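Ticket opened 4 Feb 2026 by Tane Tapsell, constituency office, Junton

Status: waiting for supplier

**Problem.** The emergency text alerts for the flood warning went out twice to residents in the Naylor ward. In Trirnon they did not go out at all. The representative must answer for this at the public hearing in March, so I need a clear record.

**What I checked**

- The contact list for Trirnon is present, with almost 300 numbers.
- The message was approved by both offices and the text is correct.
- The log of Zostura shows 2 send jobs for Naylor, 20 minutes apart.

I have stopped all scheduled messages until we understand the fault - please do not start them again without asking me.

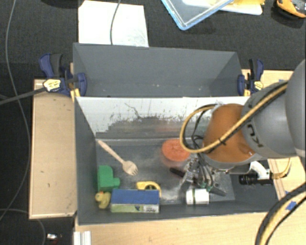

Can the office still warn residents while the schedule is stopped?

Use the manual send page and choose one ward at a time. It needs a second person to confirm.

**Update.** The supplier says the Trirnon list was attached to the old ward name, from before the boundary change. I have corrected the name and sent a test to 4 staff phones. All received it once. The double sending in Naylor is not explained yet.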